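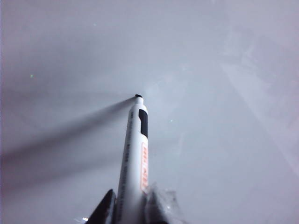

Hema thinks I should leave the dog's coat alone until the weather cools, and she told me so twice on the phone before I'd even got the brush out. A double coat keeps the heat off too, she said, so no clippers, just comb out the dead stuff and let the air get in.

29 Jul 2018

So that's what we did, and what a morning! Thomas lay down on the back step like a king and let me work through his whole left side before he so much as lifted his head. The undercoat came away in great soft handfuls (I could have stuffed a cushion) and he gave a long groan when I got behind the ears. His right side took longer – he kept rolling onto it.

I went with the wide comb first, then the rake, short strokes, always in the direction the hair grows. 20 minutes, then a drink of water for both of us, then another go. There was one nasty mat under the front leg that I teased apart with my fingers and a bit of cornstarch. He hated that part and forgave me for a piece of cheese.

He looks wonderful, all sleek and pleased with himself, and he trotted the whole way to Dolumham and back this evening. In March he wouldn't let me near his tail! Still haven't done the back legs. Tomorrow, if it isn't too hot, and I need to buy more cheese.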